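Home > Kitchen and Dining > General Talk
Thread: Is it worth replacing a dishwasher in a two-person household?

bilyk_road
Posted Thursday, October 26, 2023
Our dishwasher quit and the repair quote came in at $279, parts and labor. The machine is 8 years old. It's just the two of us, and we cook most nights. My wife wants to skip the repair, pull the machine and use the space for a cabinet. I'm not sure. Has anyone gone back to washing by hand and stuck with it?

Goltance
We did, in March. I don't miss it. We were running it half full or letting things sit until we had no bowls left. Now I wash after supper and it's over before the coffee is ready.

plainwater32
I'd pay for the repair. Washing by hand is fine until you have a cold or people over. Also check your lease or your resale situation. When we sold our last place the buyers asked about the dishwasher before they asked about the roof.

Gervásio Cordeiro
I've never owned one. Two people don't make that many dishes. What you need is a rack that holds plates upright with space between them, and a clear stretch of counter or table next to it. If the plates lean on each other they stay wet at the bottom and you end up drying them with a towel anyway. 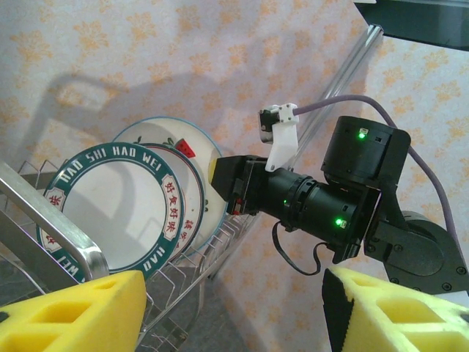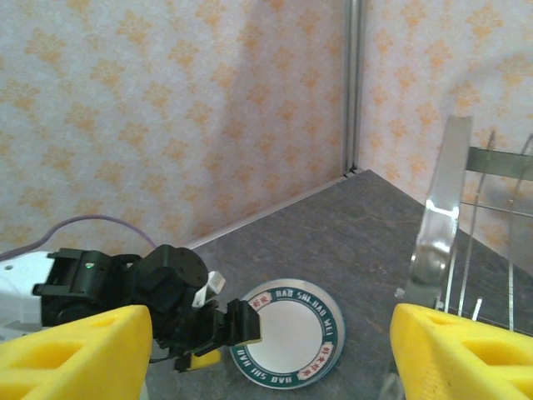 Mine is the thin wire kind. I used a solid plastic one for years and the corners got slimy no matter how often I scrubbed it. With wire you still have to wipe under it. I do that on Sundays with vinegar and hot water.

plainwater32
Vinegar on what, though? If it's real stone you shouldn't put vinegar anywhere near it. It etches. Dish soap is enough.

Gervásio Cordeiro
Not sure what it is. Fair point for anyone who has marble.

Dinon
Disagree with the two posts against repair. Hand washing uses more water unless you're careful, and most people aren't. My father-in-law lets the tap run the whole time and then tells me how much he saves by not having a machine.

Goltance
Then use a tub. Fill it once, wash glasses first, pans last, rinse in the other side of the sink. I watched our water bill and couldn't see any change either way.

Dinon
A bill won't tell you much if you also water a lawn.

Goltance
We live in an apartment.

birkavari
Something else to think about is the cabinet. The opening is 24 inches wide in most kitchens and you'll have a water line, a drain hose and an outlet in there. Cap the line properly and leave the outlet. If you change your mind later, you can slide a new one in. Don't let anybody build a fixed cabinet over it.

bilyk_road
That's useful, thanks. We hadn't thought about the hookups. I think we'll leave the dead machine where it is for a month, wash by hand and see who gives in first. Does anyone have an opinion on dish gloves? My hands crack in winter.

birkavari
Lined ones, a size up. Hang them by the fingers so the cuffs drain.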